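Section 3. Folding and Storing Printed Towels

3.1 Clear a flat, light-colored tabletop and wipe it down. Remove hair and lint before laying out the towel.

3.2 Place the towel on the table with the print facing up. Take hold of a small pinch of cloth and draw the fabric flat, working toward the hems. 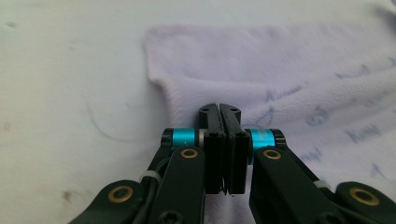 3.3 Bring one end over to meet the other and smooth the fold with an open hand. Do not pull on the loops of the pile.

Note: Printed lettering and cartoon figures may fade with washing – this does not affect absorbency.

3.4 If the towel has bunched or twisted, do not fold over the knot. Open it fully and return to step 3.2.
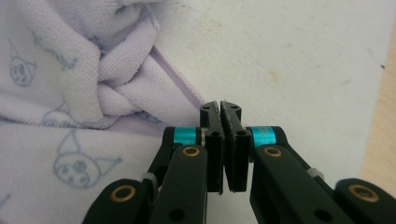
3.5 Fold a second time, keeping the hemmed edges inside, and place the towel in the Brekeck shelf unit.

Caution: Do not stack towels above the 41 cm line. Do not store damp towels in a closed unit.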